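Bookmark

A bookmark is a thin marker, most often a strip of card, leather or cloth, used to keep a reader's place in a book. Many carry a printed saying, a picture or an advertisement.
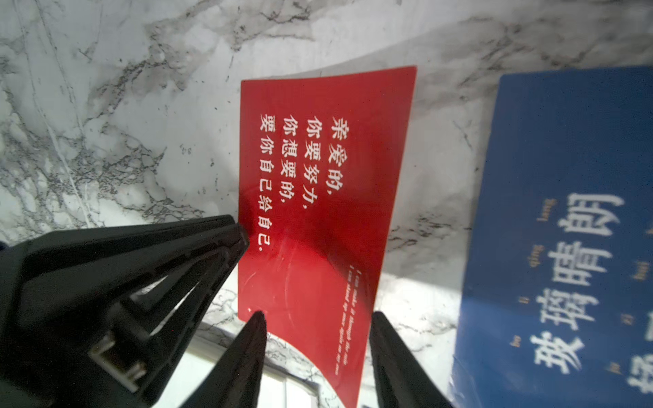 A red card printed with Chinese text.

Ribbon markers sewn into the spine are older than loose ones. Paper markers spread once printing on card became cheap, and shops gave them away with purchases.

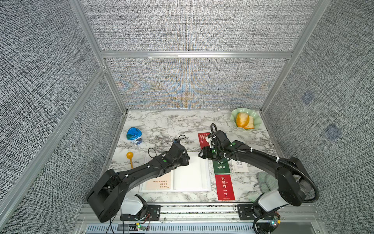

Vol. 11, p. 32

Collectors sort them by material and maker. Hermenegildo Barrera's checklist of Robles markers has over 100 entries.

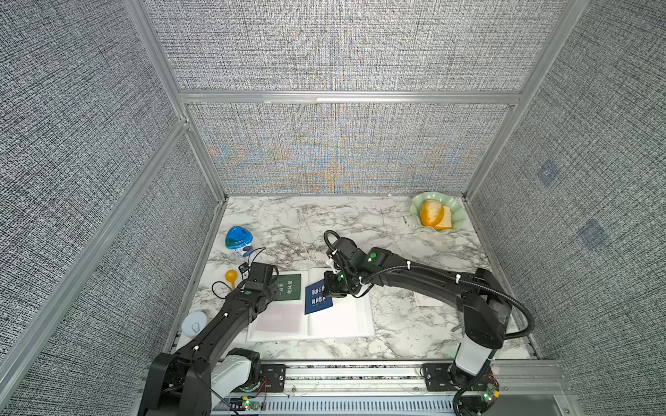
Thick markers can strain a binding, and metal clips may leave dents in the paper. Libraries generally prefer plain, acid-free strips.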